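## 4. Setting up the Harries vocal monitor for a hall performance

Use this section for a solo singer with a backing track. Seating capacity at Osby is 1,339 on the main floor and 1,492 with the balcony open. The monitor level differs between the two layouts.

1. Switch off the Farkatik amplifier and turn both output knobs fully down.
2. Connect the singer's microphone to input 2. Input 1 is reserved for the announcer.
3. Place the two floor monitors facing the singer – never facing the microphone.
4. Switch on the mixer first, then the amplifier.
5. Load the medley as a single track. Separate tracks leave a gap between songs.
6. Have the singer perform the loudest passage. Raise the monitor level until the backing track is clear on stage.
7. If the balcony is open, select **HALL B** and repeat step 6.

**Caution:** If you hear a ringing tone, lower the monitor level at once. Do not cover the microphone with your hand.

**Note:** Settings are lost when the mixer is unplugged. Save them under **Catarden > Store** before you leave the stage.

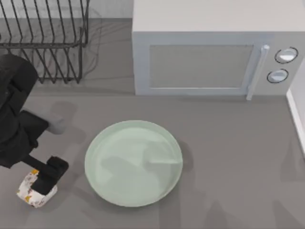 *Robot arm with a floral-print carton in its gripper, over a gray countertop.*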